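Ticket 684: label printer at the packing bench skips or prints blank labels
Status: closed
Opened by: Ye-ji Yeom, Kokotach web shop
Handled by: Pongsak Noiphan
Opened: June 4, 2020

## Reported problem

The label printer on the packing bench started skipping labels this morning. It prints one shipping label fine, then feeds one or two blanks, then prints the next one starting halfway down. The light on the front goes from green to blinking orange. Turning it off and on clears the orange light for a few labels and then it comes back.

Orders come out of Celen as usual. The shop software shows every label as printed, so I have to go back and compare by hand. I've stopped marking anything shipped until this is sorted out.

What I tried before opening this:

- Power off, wait, power on
- Took the roll out and put it back
- Printed from the other laptop (same result)
- Different USB cable from the drawer

Ye-ji

## Log

**Pongsak, first reply**

Thanks, that saves some steps. Same result from both laptops means I'm going to leave the drivers alone for now. Please send:

1. The size printed on the inside of the label roll core
2. The size set under Celen > Shipping > Label stock
3. The printer's self-test page (hold the feed button until the light flashes twice, then let go)

**Ye-ji**

Core says 4 x 6. Celen says 4 x 6. The self-test came out across two labels with a gap in the middle of the text. It says darkness 15, sensor mode "mark".

**Pongsak**

Sensor mode is the first thing to fix. "Mark" is for rolls that have a black bar on the back. Ours have a gap between labels and nothing on the back, unless somebody ordered a different kind. Can you check the back of the liner?

**Ye-ji**

Plain. No bar. Bit-na says the last box of rolls was from Etow and the ones before that were also Etow, so no change there.

**Pongsak**

OK. Then something changed the setting. Go to the printer utility, Media tab, set Sensing to Gap, click Apply, then run Calibrate. It should feed a few blanks and stop at a tear line.

**Ye-ji**

Did that. Calibrate fed four blanks and stopped in the right place. Printed a batch. The first nine were good, the tenth skipped. Better than before but not fixed.

**Bit-na Baek**

Adding to this because I was on the bench yesterday afternoon. I held the feed button down too long when I changed the roll and the light flashed a bunch of times. I didn't think it did anything. Could that be the sensor mode?

**Pongsak**

Yes. On this model, a long hold steps through the setup options, and one of them is the media type. That explains the mark setting. It doesn't explain the skip that's left.

Next, please check the gap sensor. Open the cover and look for a small dark window under the label path, left of center. Clean it with a dry swab first. If there is adhesive on it, use a swab with a little isopropyl alcohol and let it dry with the cover open before you load the roll again.

**Ye-ji**

There was a strip of glue and paper dust right across the window. Cleaned it twice. Also found a torn corner of a label stuck to the roller and peeled that off. Recalibrated. Running a longer batch now.

**Ye-ji**

Printed 200 test labels. All 200 lined up, no blanks, light stayed green.

## Second problem found during the test

**Ye-ji**

While I was comparing the lists I found something else. Order 318 has a label but no packing slip, and the product picture on its pick screen is a gray box. The order is for the slatted utensil holder. Other items on the same screen show their pictures.

**Pongsak**

That one isn't the printer. The slip template pulls the main picture for each item, and if it can't load the picture, it gives up on the whole slip. It should print without it, but that's how the template was written. I'll pass the template part to Kyung-tae.

Do you still have a picture of the item? Save it as a JPG and upload it under Products > Media, then set it as main.

**Ye-ji**

Done. It's set as main.
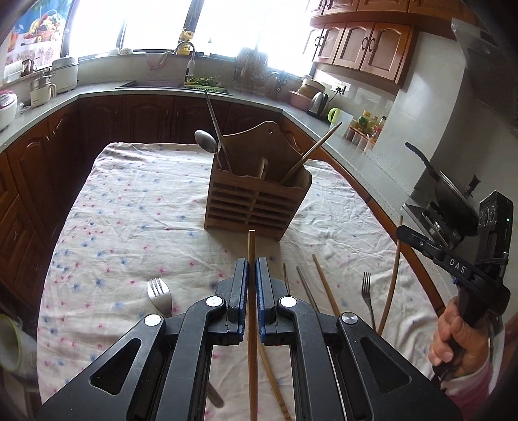
## Slip template

**Kyung-tae Gil**

Looked at the template. The old picture link for this item pointed at the Cele folder we cleared out in December. Most items were moved over then. This one was missed.

I changed the template so a missing picture leaves a blank space and the slip still prints. Tested with a dummy item that has no picture at all, and it prints fine.

**Ye-ji**

Reprinted the slip for 318. Picture is there, address is right, quantity is right. Packed it.

**Mal-soon Yang**

Do any other items still point at the old folder? I'd like to know before the next newsletter goes out.

**Kyung-tae Gil**

Ran a search on the product table. Two more, both discontinued and hidden from the shop. I cleared the links on those so they won't come up again.

## Cause

- Sensor mode on the printer was switched from gap to mark by a long press on the feed button during a roll change.
- Adhesive and paper dust on the gap sensor caused the occasional skip that was left after the mode was corrected.
- Missing slip was a separate issue: dead picture link plus a template that stopped on a missing picture.

## Fix

- Sensing set to Gap, printer calibrated
- Sensor window cleaned, label scrap removed from the roller
- New main picture set for the utensil holder
- Slip template changed to print with or without a picture

## For the bench notes

When changing a roll, press feed once and let go. If the light starts flashing, turn the printer off at the back and start over.

Clean the sensor window whenever a new box of rolls is opened. Swabs and alcohol are in the top drawer with the spare cable.

If labels skip again, print the self-test page before changing anything and attach it to the ticket. The sensor mode is on the fourth line.

Still open: Celen marks a label as printed when it leaves the laptop, whatever the printer does with it. Pongsak has asked their support if there is a setting for this. Until we hear back, compare the stack against the list at the end of each batch.

**Ye-ji**

No skips since the cleaning. OK to close.

**Pongsak**

Closing. The Celen question is moved to its own ticket.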